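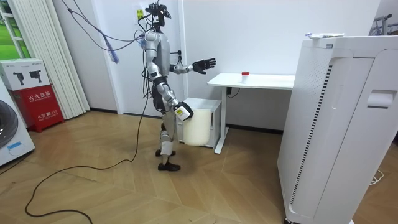 Why do old wood floors get louder in winter?

Dry air pulls moisture out of the boards, the boards shrink, and the small gaps that open up let wood rub against wood and against nails.

In Poltodberg, where most apartments were built with parquet over a timber subfloor, the noise begins in November and lasts until the heat goes off in spring. Residents on the lower floors can follow their upstairs neighbors from bedroom to kitchen. Property managers get more calls about squeaks in January than about leaks.

Wood never stops reacting to the air. A strip of oak swells across its width when the air is damp and narrows when it is dry, while its length hardly changes. In a herringbone floor, where the pieces meet at right angles, the movement goes in two directions at once. That spreads it out, so you tend to see many hairline gaps and few wide ones. A floor of long parallel planks shows its gaps all in a row.

Darus, a repair shop on the north side of town, took on 252 floor jobs last year. In 174 of them the boards stayed down. The crew worked from the top, finding the loose spots by walking the room in socks and marking them with painter's tape. Then they injected glue through holes 2 millimeters wide, weighed the spot down overnight and filled the holes with colored wax.
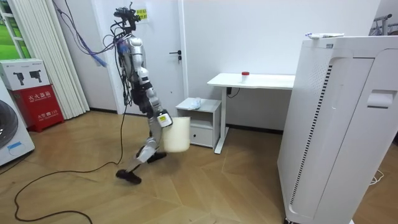
*Page last changed in March*

The other jobs were harder. Some floors had been sanded so many times that the tongues along the edges had broken through. Others had been nailed to joists that had since twisted. In those rooms the only lasting fix is to lift the floor, number the pieces, level what is underneath and put everything back. A mid-sized living room takes the crew nine working days, and the furniture has to live somewhere else.

Owners often ask whether they can fix a squeak themselves. Sometimes they can. Powdered graphite or talc brushed into the joint will quiet a board for a season. Screws made for the job, which snap off below the surface, work well on softwood but can split old oak. Oil is a bad idea — it stains the wood and keeps glue from holding later.

Humidity matters more than any of this. The shop hands out a one-page sheet asking customers to keep indoor air between 40 and 60 percent, and to check it with a meter placed low in the room, away from radiators.
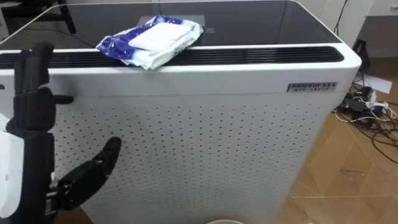 A meter on a high shelf can read several points off from the air at floor level, and people who trust it tend to add too little moisture or too much. Too much has its own cost. Boards that swell with nowhere to go will push up into a ridge, and a ridge is more work to fix than a gap.

Cleaning habits play a part as well. A wet mop leaves water in the joints, where it raises the edges of each strip. A barely damp cloth is enough for most dirt. Wax finishes should be buffed once or twice a year, and lacquer needs little beyond sweeping.

Ñahui, the old mill district across the river, has the loudest floors in town by general agreement. Its buildings were heated by stoves until fairly recently, and the switch to radiators dried them out quickly. Several owners there have chosen to leave things alone. One building on Flirnudum Street has a stair landing that has creaked for as long as anyone living there remembers, and the tenants voted against having it repaired. They like to know when someone is coming up.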